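4.2 Replies, counter-replies and the long tail of an accusation

I should say straight away that I didn't set out to study insults. I wanted to know how a party row moves from a radio studio to people's phones, and the Pemmont leadership dispute happened to be going on while I had funding. But once I'd started reading, the accusations were pretty much all there was (policy came up so rarely that I stopped keeping a separate code for it!), so I followed them.

The full collection holds 3,214 posts from the two factions' public pages and from the open comment threads beneath them. I threw out plain reposts and anything that was just a link, which left 1,654 posts that somebody had bothered to write. Of those, 202 make a direct allegation against a named member of the other side, and 139 are answers to one. That gap surprised me. I'd assumed, from years of listening to these people on the morning phone-in, that every charge got its rebuttal by lunchtime.

What seems to happen instead is that a faction waits, lets several charges pile up, and then puts out one short video that deals with the lot. The Gutau branch did this all through June. Their videos were usually filmed in a car, and they nearly always opened with the speaker saying he wouldn't be drawn into a slanging match, after which he'd be drawn into one for a good four minutes. I coded each video as a single answer, even when it took on several charges, and I accept that this pushes the number down a bit. A colleague who read an early draft wanted me to split them up. I tried it on a handful and found I was guessing which sentence belonged to which charge, so I went back to counting whole videos.
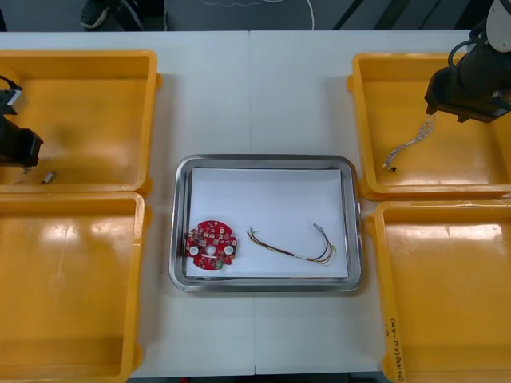
Figure 3. Worktable with four open yellow trays and a stainless steel tray between them.

The sorting of the 202 allegations was the slowest part of the whole job, and I did it twice, with a gap of a few weeks so I'd have time to forget my first answers. I ended up with four outer groups: money, loyalty, past conduct and fitness for office. Then there was a fifth in the middle for posts that plainly accused someone of something but wouldn't say what. If you think of the trays in Figure 3, two yellow ones on the left, two on the right and the steel one in the centre, you've more or less got my coding sheet, with money and loyalty on one side and the two more personal groups on the other. The middle group filled up faster than I'd have liked. "He knows what he did" is a typical entry, and so is "ask him about Ham", which refers to a branch meeting in Ham that both factions describe as a disgrace and neither describes in any detail.

Loyalty was the group I found hardest to keep tidy. Calling someone a sell-out can be a claim that he took money, or that he voted the wrong way at conference, or simply that he's been seen having tea with the wrong people. I let the words around it decide. Where a post mentioned a payment of any kind it went to money, even if the writer was mostly cross about the betrayal.

One more thing about the answers. Very few of them deny the charge in so many words. The usual move is to speak for a crowd ("we will not be silenced", "our members have seen through this"), and the person accused drops out of his own defence by the second sentence. The Zerko branch page is the exception here, and its replies are oddly old-fashioned: they repeat the accusation, say it is false, and stop. They also got the fewest comments, which I come back to in 4.3 when I look at what readers did with all this.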